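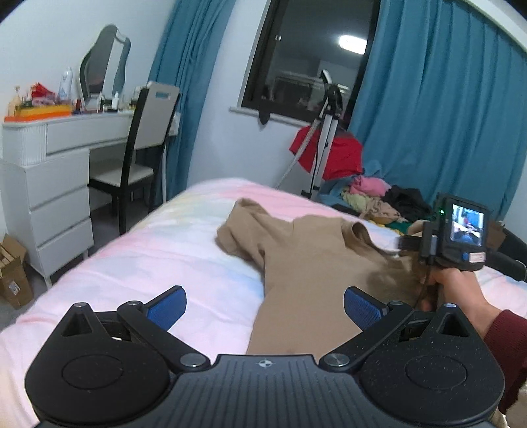

*Fig. 1. Garment task in a bedroom, two hand-held grippers, long-sleeved top on the duvet.*

## Session 7: collecting examples by hand

Right, on to the part of the course where we stop reading other people's papers and start making our own data (my favourite bit, as you'll have gathered by now). These notes go with the practical. Mi-kyung Nam is running the kit cupboard this term, so sign your pair of grippers out with her and bring them back charged, please!

Last session we talked about teleoperation, where you drive the real arm from a distance. It works, but it's slow, and you need the arm in the room with you. With hand-held grippers you do the job yourself, using the same sort of fingers the robot will have, and the camera on the tool records the view. That means we can go into ordinary homes and work on ordinary beds, which is what I'm after for the Tromari set. I want curtains, mirrors, piles of clothes and whatever light the place happens to have.

### Before you record

- Wipe the lens. I forget this more than anyone.
- Look at the little screen on the camera unit and check the view is live.
- Open and close both grippers fully, twice.
- Drop the garment on the bed. Don't arrange it! If you lay it out nicely every time, the model only ever learns about nicely laid-out tops.

### While you record

One episode is one garment, from first touch to letting go of the finished fold. Aim for 12 episodes per garment and then swap it for another. Go a bit slower than you would with bare hands, and try to keep the sleeve you're reaching for in view of at least one camera – if you can't see it, the policy can't either.

Mistakes are fine. If you miss a cuff and pick it up again, carry on and keep the episode, as those recoveries are worth having. If you put a gripper down, or use your bare fingers to help, stop there and mark it as spoiled. King-fai Kwok went through last year's batch and threw out 19 episodes for bare fingers alone, and he still brings it up.

### Things people asked last time

*Can I fold it my own way?* Yes, but stick to one way for the whole batch and write it in the log. Mixed folds in one batch gave Chia-hao Hsieh a policy that dithered halfway through, sleeve in the air, forever.

*Does the bedding matter?* It does a bit. A patterned duvet is harder than a plain one, so do some of each – and note which is which.

### For next time

Upload your batch and its log to the Skolline folder, and read section 2 of the handout on trimming. We'll replay a few episodes together and argue about where a fold begins.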